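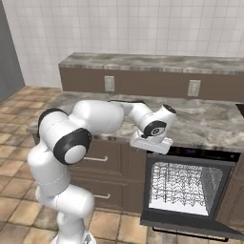 Tesel, a robotics software company, has started a new round of data gathering for its kitchen robot, this time centered on the dishwasher. The company plans to collect 3000 simulated runs by November and use them to train the system that will later control a physical arm.

The runs are made one at a time by people sitting at desks. An operator steers a simulated white arm through a computer-built kitchen and carries out a single job, such as reaching for the dishwasher or moving a dish into the rack. The software saves the position of every joint along with the view of the room. Each run is then replayed, checked and given a short written label.

Operators have finished 668 usable runs so far, according to Chaltu Woldemariam, who manages the project. Nearly 2000 had been recorded when she spoke, but most of those were set aside. Many came from the first weeks, before the team agreed on how a run should begin and end.

"We had people starting with the arm in all kinds of positions, and some stopped recording too soon," Woldemariam said. "The model learns whatever you give it, so we went back and wrote down the rules."

The dishwasher has been harder than the drawers and cabinets the team worked on earlier. The rack has rows of thin tines, and it sits low under the counter, so the arm has to reach over the countertop edge and then down without touching it. Szymon Ostrowski, one of the operators, said a clean run takes him two or three tries.

"The counter lip is what gets you," he said. "You're watching the gripper and you forget about the wrist."

Runs in which the arm bumps the counter are kept in a separate folder. Tesel has not decided whether to use them in training.

The kitchens come from Clekano, which builds 3D interiors. Tesel changes the counters, floor tile and cabinet colors between sessions so the system does not tie a task to one room. Inès Hoarau, who handles the layouts, said the next batch will add narrower kitchens — the kind found in older apartments — and a second style of rack.

Training on the first set of labeled runs is expected to begin next month. Tests on a real arm will follow at the company's Bellton lab.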